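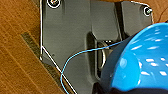
Charcoal panel on the bench, screws still in at the upper corners. Wundedthorpe.

3,835 shares
60 comments

I love a good bit of moulded plastic. There, I've said it. Friends collect teapots or old road maps and people coo over them, but show somebody a nicely shaped grey panel and they look at you as if you've brought the recycling in by mistake. So this gallery page is for the panels and housings and covers, all the parts that get taken off and put to one side while everyone peers at the works inside.

The one at the top is from the Bellamy, and it's my favourite of anything that has come across the bench at Wundedthorpe. Grey plastic on orange-brown timber is a colour pairing I'd happily paint a room in. The wood makes the dark part look darker, and that thin white line following the outline so closely is what first made me stop and look properly. It goes straight down the side, bends at the corner and heads off on the diagonal, and your eye just goes along with it!

A few things to look for while you've got it up on the screen (do make it as big as your screen allows, it rewards it):

The screws. Each one sits down in a round hole with a white rim, like a tiny porthole. The one near the upper right has caught a gleam of light. The other has little specks of colour on its head, and I've grown very fond of those specks. I like a screw that hasn't been scrubbed up for its portrait.

The finish. Somewhere between matte and satin, so the ridges and flat facets pick up a soft reflection without turning into a mirror. If you've ever tried to photograph glossy black plastic you'll know why I'm so pleased with this. I once spent a whole evening on a Trandside lid and got 60 lovely pictures of my own forehead.

The long sunken channel in the middle, with its bevelled walls. It goes from mid-grey to nearly black as it curves down. I could look at that all day. Somebody sat and decided on that curve, and on how steep the walls would be, and then it presumably got about as much attention from the public as the underside of a chair.

The bit of silvery metal in the rectangular opening. A clip? A latch? A bracket? I've had a guess at all of them and I'm still not willing to put money on it. If you know, please leave a comment, and please be kind to those of us who have been calling it "the shiny thing".

And the rounded shoulder at the upper right, where the outline goes around the screw. Such a friendly corner. Compare it with the straight angle lower down the other side and you'd almost think they belonged to different objects.

Gergely Borbély wrote in after the last gallery to ask how I choose what goes up, and the answer is that I put a part on the wood and walk away to make a cup of tea. If I want another look when I get back, it's in. The Bellamy panel got three looks before the kettle had boiled. The Doltidell covers, which I'd been saving since April and had great hopes for, didn't really do it for me in the end. Nice weight in the hand, dull to look at. They may get another go on a brighter day – I'm not one to write a part off for good.

Gergely also asked about the wood. It's the same surface I always use and no, I haven't refinished it, whatever the colour looks like on your monitor. I did try white card for a while, as people suggested, and everything ended up looking like a spare parts catalogue. Perfectly useful if you want to order a replacement. Not much joy in it, though, and joy is most of what I'm after.

For anyone wanting to have a go at home, my own habits, for what they're worth. I leave screws where they are if I possibly can, as an empty hole never looks as good as a full one. I get in close and don't worry about fitting the entire object in. I wipe off fluff but leave marks. And I move the part before I move the lamp, a quarter turn at a time, until the ridges wake up. Dark grey is the most rewarding colour there is for this. It looks like nothing at all from the doorway and then you get in near it and there are all these greys, one after another, right down to that black groove near the top.

More to come when I've sorted through the drawer. There's a Trandside hinge cover in there with a beautiful ribbed edge, and six odd little caps that I can't match to anything and am beginning to think I should just put up as they are. Suggestions for what they might belong to are very welcome, wild ones included.

Posted Nov 17, 2021

60 comments
3,835 shares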